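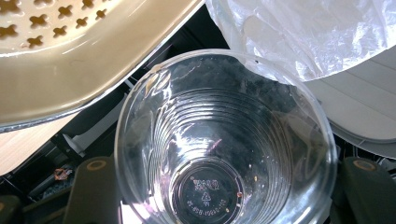 Veston Pauses Drink Handling With Rarkus Grippers After Grip Force Fault

WOTARLOW, January - Veston is asking customers to stop using Rarkus two-finger grippers to hold thin-walled disposable cups while a fault in the grip force control is corrected. The notice applies to 671 grippers, both the hand-held model and the model mounted on a robot arm. Work with dry packaged goods can continue.

The fault was found during pouring trials at the company's test kitchen in Wotarlow. The fingers are meant to close lightly on the lower part of a cup and hold that position while a drink is poured in from above. In some trials the fingers kept closing after contact. The cup walls buckled and the drink spilled over the rim and onto the gripper body.

One test operator received a minor burn to the back of the hand from a spill of hot tea. First aid was given on site and the operator returned to work the same day. Veston has received two reports of crushed cups from customers, both involving cold drinks. No injury was reported in either case.

What went wrong

The Rarkus gripper measures force through a sensor at the base of each finger. When the reading passes a set limit, the motor is supposed to stop. Control software release 15 added a filter to smooth out noise in that reading. The filter also delayed the stop signal, in the worst case by 800 milliseconds.

With a rigid object such as a mug or a jar, the delay makes little difference because the motor stalls on its own. A clear plastic cup gives way long before that point. An empty cup may spring back when the fingers open and show no mark, which is why the fault passed the release tests. Those tests used empty cups and a single close-and-open cycle.

Veston did not run a pouring test before release 15 was sent out. The company accepts that it should have. The earlier release had been tested with liquid, and the change to the filter was treated as too small to need the same tests again.
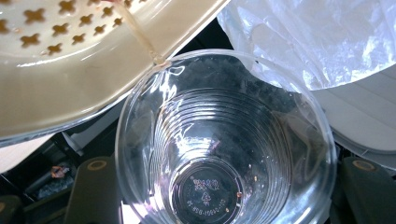

A second problem came up while the first was being looked into. Liquid running down the outside of a cup can reach the pads on the fingers and reduce their hold. The gripper reads this as a slip and closes further. On release 15, the late stop signal made that response stronger than it was designed to be. The same slip response will be limited in the next release whenever the cup setting is turned on.

What customers should do

Customers can find the release number on the start screen or on the label sheet supplied with the last update. Grippers on release 14 or earlier are not affected and should not be updated for now.

For grippers on release 15:

Do not use the gripper to hold disposable cups, thin bottles or open food containers.

Do not use it with hot liquid of any kind, including in rigid containers.

Keep hands clear of the fingers until they have come to a full stop.

If liquid has reached the gripper body, switch it off, unplug it and let it dry before using it again. Check the cable entry for residue.

The emergency stop is not affected by the fault. It cuts power to the motor directly and does not depend on the force reading.

Next steps

Release 16 removes the filter and brings back the earlier stop timing. It is being tested with empty, part-filled and full cups, and during a pour. Bayram, an outside test lab, will repeat the trials on its own equipment before the release goes to customers. Veston will send the update at no charge and will post the Bayram results on its support page, whether or not the release passes the first time.

Customers who cannot install the update themselves may return the gripper for service. Veston will pay for shipping both ways. Leased units will not be billed for the period in which they cannot be used for their normal work.

About Veston

Veston makes grippers and hand tools for kitchens, packing lines and research labs. Its offices and test kitchen are in Wotarlow.

Press and customer questions can be sent through the contact form on the Veston website. Please have the gripper serial number ready.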